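From: Hanna Vakulenko
To: sim-practice list
Date: 17 February 2021
Subject: Re: [sim-practice] Draft 3, section on stating the grasp condition

On the list, Poltar wrote:

> Section 4.2 of the draft says that every simulated manipulation trial
> shall be filed with "views adequate to establish the grasp condition".
> We cannot apply this as written. Our reviewers at Nurkutport accepted a
> single wrist view, and the Pranham group rejected the same file and asked
> for a room view. Could the editors say which view is required, and
> whether mesh quality has to be declared for the object in the gripper?
> We have 700 trials waiting and would like to avoid filing them twice.

Both, and yes. The wording of 4.2 is too loose and I will propose a replacement below. Comments from the Ccori side are already folded in.

The reason for two views is that each leaves out something the reviewer needs. A wrist view settles which object is between the fingers and by what part it is held. It says very little about the neighbours. A room view gives the layout and the arm, but small items near the fingertips are hard to judge from it. We have seen files where the operator's note said "held" and the room view could be read either way.

The pair below is from the kitchen counter set, wrist view first.

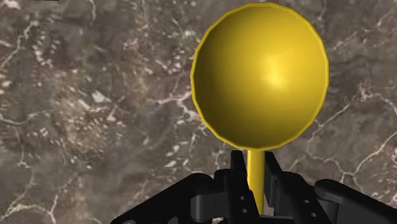
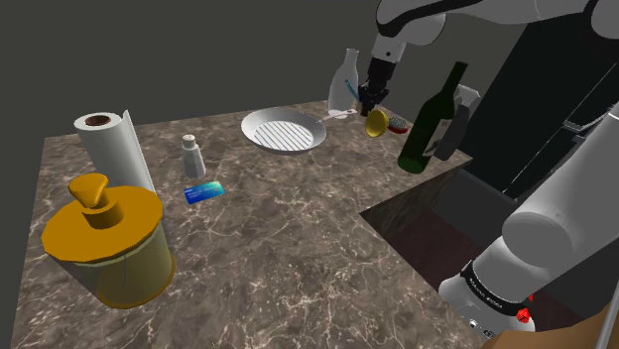

Kitchen counter set: yellow spoon gripped by the handle in the wrist view; counter, arm and surrounding items in the room view.

From the first alone a reviewer can record the object, the part held and the attitude of the handle between the fingers. The second adds what was within reach: the grill pan with its handle end close to the gripper, the red brush, the green bottle standing at a lean. A reviewer should not infer from the room view that the yellow item beside the gripper is held or free. That entry has to come from a wrist view with its own time stamp. Two views from the same trial are not to be treated as simultaneous unless the log says so.

On mesh quality: yes, declare it. The rim of the spoon bowl is made of short straight segments, and the canister lid in the room view is faceted as well. This is acceptable for a visual mesh. What matters for the grasp is the collision mesh, and no rendered view will tell you what that is. Two trials can look the same and use quite different contact geometry. The draft currently asks for neither.

Proposed text for 4.2:

1. Each trial shall be filed with at least one wrist view and one room view. Both shall carry the simulation time, not the wall clock time.
2. The grasp condition shall be entered as *held*, *touching*, *free* or *not determined*. The last is a valid entry and shall not be returned to the operator for that reason alone.
3. The part of the object held shall be named (handle, rim, body) where the entry is *held*.
4. Visual and collision meshes shall be declared separately for every object the gripper is meant to touch. Static furniture may be declared once per set.
5. Objects within 45 mm of either fingertip at the moment of closing shall be listed, including those that take no part in the task.
6. Markings that cannot be read in the view shall be entered as unreadable. They shall not be filled in from the asset library.

Item 5 will get objections. The distance came out of a trial run in November, where about 18 files were marked by separate reviewers and most of the disagreement was over unlisted neighbours. I am open to another figure, but I would want it tested in the same way – a number picked by feel is what we have in the present draft.

Item 6 is there because the flat blue card behind the canister has marks that cannot be made out at this resolution. The same goes for the lettering on the band at the arm base. If the asset name is needed, it belongs in the scene file.

For Poltar: your waiting trials need not be run again if the state logs were kept. Render the missing views from the logs, mark them as rendered afterwards, and add the mesh declaration per set. If the logs were not kept, file what you have under the old wording and say so in the header.

Please send changes to the numbered items as replacement text, with the item number in the subject line.

Hanna Vakulenko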